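Urley 仿真抓取套件上手:从装好到跑通第一个任务

5月 · 作者:Siu

先说结论,想省事的直接看第三步。这套东西我用了小半个月,坑踩得差不多了,趁还记得赶紧写下来。写得急,错别字多包涵。

Urley 是个桌面操作的仿真套件,机械臂模型、夹爪、一堆日用品和水果的模型都打包好了,开箱能跑。许可分两档,个人版和团队版。个人版够学习用,团队版多了批量渲染和多机调度。我买的是团队版,3568 一年,不便宜。个人版 548。下面写的步骤两档都能用,不一样的地方我会标。

准备工作

显卡要独显,显存小的话把渲染分辨率调低,能跑,就是慢。硬盘留够,资产包解压之后很大,别装系统盘。我第一次就装系统盘了,中途报错,报的还是个毫不相干的权限问题,查了一晚上。

系统用 Linux。Windows 版有,装得上,但是夹爪的接触计算偶尔会飘,论坛里好几个人提过。不折腾。

第一步:装主程序

下载安装包,解压,跑安装脚本。中间会问要不要装自带的 Python 环境,选要。别用自己的环境,依赖会打架,尤其你机器上已经有别的物理引擎的话。

装完输许可码。注意许可码区分大小写,而且粘贴的时候后面容易带一个空格,带了就提示“无效”,也不告诉你为什么。

第二步:下资产包

资产分基础包和扩展包。基础包里是桌子、墙、平台、一些水壶杯子碗、几种水果。扩展包叫 Balance,里面主要是重心比较刁钻的物体,半满的容器之类。新手先别碰 Balance,基础包跑顺了再说。

下载走命令行,断了能续传。网页上那个下载按钮断了就得重来,别点。

第三步:建场景

新建项目,模板选“白色桌面”。别一上来就选厨房,厨房模板东西太多,出了问题不知道是谁的问题。白桌面干净,影子也看得清,东西有没有离开桌面一眼就知道。

然后往里放物体。我的建议是放两个,一个带把手的水壶,一个芒果。水壶形状复杂,壶口、把手、壶嘴都有,能把夹爪的毛病试出来。芒果小,形状不规则,拿来当干扰物正好。两个之间留一点空,别贴着,贴着的话初始化时会互相弹开,场面很好笑但是没法用。

放好以后点“沉降”,让物体自己落稳。这步很多人漏掉,漏了的话物体是悬空一丁点的,一开跑就掉下来晃一下,抓取点全偏了。 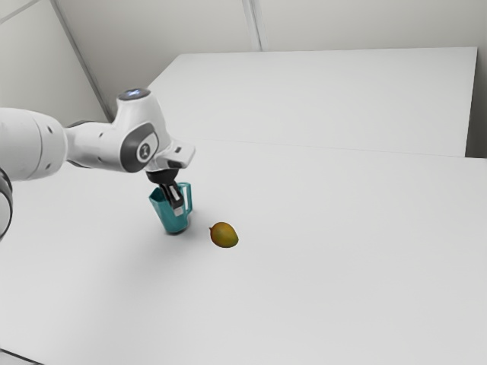
抓取点设在壶口边沿,别设把手。把手看着好抓,其实最难,两指夹爪夹上去容易转。设壶口的话,指尖从上往下伸,夹住壁,稳得多。编辑器里右键水壶,选“添加抓取位姿”,拖那个小坐标轴就行。朝向要冲下,稍微歪一点没关系,歪多了规划会失败。

夹持力默认值偏大。滑条往左拉到 18 左右再试,太大了壶会歪,严重的直接从指缝里挤出去。太小当然也不行,抬到一半滑下来。自己多试几次,换个物体就得重新调,没有通用值。

第四步:跑起来

先跑单次。点运行,看机械臂的路径有没有穿过平台或者墙。白桌面模板后面有一块凸起的平台,规划器默认是把它当障碍物的,但是如果你改过平台高度,要点一下“刷新碰撞体”,不然它按旧高度算。这个 bug 我反馈过,官方说下个版本修。

单次没问题再跑批量。批量在团队版里是一个面板,个人版得自己写循环,不难,文档里有现成的脚本,复制过来改路径就行。我一般一批跑 200 次,物体位置随机,跑完看成功率和失败录像。别贪多,一批太长中间崩一次前面的记录就全没了,它是跑完才写盘的,这点真的要吐槽。

随机范围也别开太大。水壶的旋转先锁住,只随机位置,成功率稳定了再放开旋转。两个一起放开,失败了你分不清是够不着还是抓歪了。

第五步:导出

导出格式有三种,选哪种看你后面接什么。我接的是 Balard 那边的训练流程,要求深度图和关节角度分开存,导出设置里勾“分轨”。没勾的话会打成一个大文件,后面还得自己拆。

图像记得勾无损,默认是压缩过的,暗部会糊。我这个在也是导了一批才发现,重跑了一遍。

几个常见报错

“IK 无解”:多半是物体放太远,往机械臂那边挪。还不行就看抓取朝向。

“接触不稳定”:物理步长调小一点,会变慢,忍着。

画面全白:灯光太强叠加白桌面,把环境光降一档。不是显卡坏了,我差点去送修。

许可掉线:团队版要联网校验,断网超过一段时间就锁。出差前记得先申请离线码。

值不值

如果只是想学机械臂抓取,个人版值,资产质量不错,透明材质的壶渲染得挺像样。团队版看情况,批量面板好用,但是不写盘那个毛病不修,跑大批量心里没底。客服回得还算快,一般当天能回,就是有时候答非所问,得追着问第二遍。

续费的事我还没定,等下个版本出来再看。扩展包 Balance 我刚开始试,半满容器那几个确实难,夹持力要全部从新调,等跑出点东西再补一篇。

相关文章
Urley 许可码失效的几种情况
Balance 扩展包安装和目录说明
两指夹爪还是吸盘:桌面任务怎么选
把导出数据接到 Balard 训练流程
仿真里的透明物体,深度图为什么总有洞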